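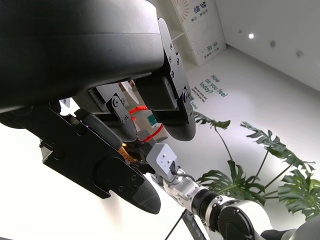 Sep 24, 2026. Second pass through the orientation items on the Closham survey. The May version asked for identity, attraction and behavior in one block, with one response scale under all three. That was an error, and it was mine. A person can answer "gay" to the first, "mostly men" to the second and "no one this year" to the third without any contradiction, but our coding sheet flagged that pattern as inconsistent. I have split the block into separate items and stacked them in one column, like the small dark screws running down that black bracket. Each can now be removed or replaced without disturbing the others.

Recoded the May file under the new rules. 190 complete responses. Under the old rules, 39 were flagged. Under the new rules, none of those qualify as errors, and 34 of them go back into the main analysis as given. The other five skipped the identity item entirely and stay in the file as missing. I will not impute them. Guessing somebody's orientation from their dating history is the thing the survey was built to avoid.
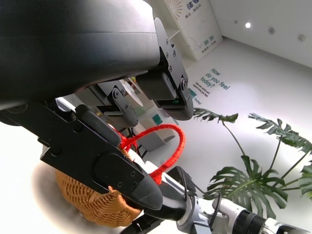

The effect on the disclosure result is larger than I expected. Most of the restored cases are bisexual women who are out to friends but not at work. With them excluded, the out-at-work figure looked better than it should have. I had already sent that figure to Oduor Lema for the Hollis newsletter. Wrote to him before lunch and asked him to hold it. He replied with one line: "Pulled, send the new one when ready." No complaint, though he had laid out the page.

Call with Zdislava Šimek in the afternoon, 30 minutes. She wants "queer" as a listed option on the identity item. I had it under the write-in. Her argument is that a write-in box costs the respondent effort and signals that the answer was not planned for. My argument was comparability with the older data. I still think comparability matters, but we can keep it by adding a follow-up — "if you had to choose one of these" — and letting people decline it. She dislikes the wording of the follow-up. So do I. Left open.

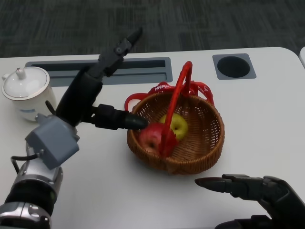

Feretix exports the checkbox items as one text string with semicolons, so anyone who picks two identities has to be split by hand or by script. Wrote the script. It fails when the write-in itself contains a semicolon, and one did.

Still to do: change the skip logic so that "prefer not to say" on item one does not hide items two and three. Check whether the Pleltelent panel screens on sex at birth before our form loads. If it does, the trans respondents are being routed by a question I never wrote, and the sample description has to say so.

Slept badly. Stopped work at six.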